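Visit report: packaging workshop at Mekdale, Zirnmont

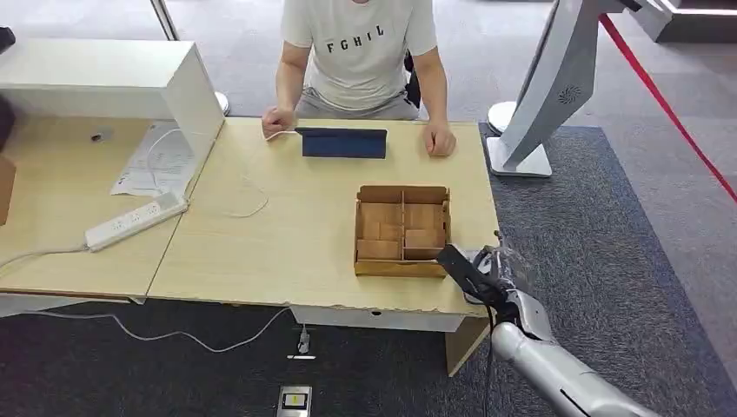 Divided corrugated box on the desk in the Requena room, Mekdale open day.

Mekdale makes partitioned cartons for glassware, small bottles and machined parts. The Zirnmont site opened to visitors for one afternoon in May, and I attended the session on internal dividers, which was the part relevant to our own packing line. The group numbered 17. Registration was at the side entrance on the canal road, and the parking lot was full by 1 p.m. Anyone going next year should use the lot behind the bakery.

The afternoon was split between the cutting hall and the Requena room, a small office used for sample approval. No photography was allowed in the hall.

Cutting hall

Board arrives flat on pallets and is stored for two days before use so that its moisture content can settle. Begoñe Campos, who led the tour, passed around two strips cut from the same sheet, one conditioned and one taken straight from the truck. The second bowed visibly when held at one end. A bowed strip can still be slotted by hand but will jam the assembly machine, and most rejected dividers at this site are traced back to that cause.

Slots are die-cut. The width is set slightly larger than the nominal board thickness, and the allowance differs with the flute. Campos would not give the figures, which is reasonable. She did say that the allowance is checked at the start of each shift and after every die change. The slot depth is half the strip height plus a small clearance, so that the crossed pieces seat fully at the bottom.

We watched one order being run, reference 634, a divider set for pharmacy bottles. The machine was stopped twice for dust. Extraction on that side of the hall is old and is due for replacement. Noise was high enough that the explanation had to be repeated outside.

Requena room

Samples are looked at on ordinary light wood desks pushed together into one surface. The box set out there was tan corrugated board, open, with no lid, its interior a darker brown. The dividers form a grid of small rectangular compartments, and the ends of the cross-pieces stand slightly above the rim.

That last point took up most of the discussion. On a carton that will be closed with flaps, a divider standing above the rim carries part of the stacking load, and the flaps will not lie flat. For a tray that slides into a sleeve it is a fault. For an open tray used on a picking bench it does no harm, and some customers ask for it because the strips are easier to grip when the set is lifted out. Mekdale records the projection on the approval sheet as a dimension with its own tolerance. We do not do this at present and should.

The second topic was compartment size. The usual request is for a snug fit. Campos recommends measuring 40 pieces of the product before ordering, including the label and any cap, and sizing to the largest. Customers who send a single piece as a reference tend to come back with complaints about scuffed labels.

Questions from the group

A visitor from Mullero asked about recycled content. Recycled liner is used for dividers as standard and virgin liner only on request. The lead time for a new die is 14 working days. Small runs can be cut on a plotting table without a die, at a higher unit price, and the edges are cleaner.

I asked whether divider sets can be supplied flat. They can, pre-assembled and collapsed, provided the grid is regular. Irregular grids are shipped as loose strips with an assembly drawing. For our volumes the collapsed version would save a good deal of shelf space.

Practical notes

The visit ran until 4:30 p.m. Coffee was provided, lunch was not. Safety shoes are required in the hall and the loan pairs stop at a men's 11. I have the price list for plotted samples and a strip of each flute grade at my desk for anyone who wants to compare them with what we buy now.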